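thread time. Dec 27, 2018, everyone else is eating leftovers and I'm teaching a robot to go near a vase

ok so for those who asked what I do at Umport all day. I drive a robot arm by hand controller, inside a simulator, doing one small job again and again. it gets recorded. then a network has a go at copying me

this month's job = reach over the furniture, get to the vase, don't clobber anything. sounds like nothing. is not nothing

1,481 demos saved so far in the set. most of them mine. my thumb has opinions

first thing you learn driving remote: depth is horrible. on a flat screen the fingertip looks bang on the vase and you are miles in front of it. you close on air. you say a word. you reset

trick that helped me -- watch the shadows on the back wall, never mind the gripper itself. took me since April to work that out and it was in Zakport's notes the whole time (page 2. I had not read page 2)

second thing. do NOT wiggle. if I dither over the target for three seconds the robot learns dithering as part of the job. we had a policy that would reach out lovely, then stop and tremble like it had forgotten its keys. that was me. that was my trembling, learnt perfectly

so now the rule on our side is: if you're lost, back off properly, pause the recording, start again. no saving it at the last moment with some heroic swerve. heroic swerves get binned

someone replied asking why not just grab the real arm and move it about by hand. we do that as well! the Åberg room has a real one and you hold it by the wrist and walk it through. much nicer feel. you can tell when you're about to hit something becuase your own hand is there

but it's slow to set the props back and there's one arm and a queue. in sim I press a key and the whole room shuffles. different wall colour, vase moved over a bit, cushion somewhere daft

the by-hand ones are smoother, I'll say that. you put both sets on a plot and mine from the controller look like a kid's drawing of the sea. we smooth them a bit after. only a bit, if you overdo it the gripper cuts corners and takes the neck off the vase

sim vase, before anyone panics. it just falls over and rolls. I still wince every time

numbers from this morning's run as people like numbers: 118 tries by the robot on its own, on layouts it hadn't seen. not posting the success rate yet, Brorard want to check the scoring first and fair enough, last time we counted "knocked it gently" as a touch

what I can say is the approach is way better. comes in high and off to one side like I do. it has even picked up my habit of going left a bit too far and coming back. didn't ask it to. bit rude seeing your own bad driving played back at you

still bad: anything tall and thin. wide base, fine, it'll find that. long neck, it goes past. I think that's on me too, I go past half the time, so what's it meant to learn

plan for new year is more demos where I start in a rubbish position on purpose. arm too low, wrist turned wrong, half over the edge. then recover slowly. if every demo starts perfect the robot has no clue what to do the moment it's off by a finger's width

also getting a second driver, thank god. two people's habits mixed together shoudl hide the worst of mine. or we get both lots. we'll see

q from earlier -- "can I do this at home?" yes, pretty much. any simulator with an arm in it and any controller with two sticks. start with pushing a block. don't start with a vase. record around 50 goes before you train anything and watch them ALL back, it's painful, do it anyway

and q from the same person, does lag matter. yes. massively. if the arm is a beat behind your hand you start steering for where it's going to be, and then the recording's full of guesses. plug in the cable. the wifi is not your friend

right. tea then another batch. will post the score when Brorard sign it off. leaving you with the workplace 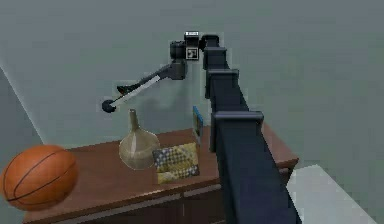 over the sideboard, fingertip up near the vase, not touching. basketball isn't part of the task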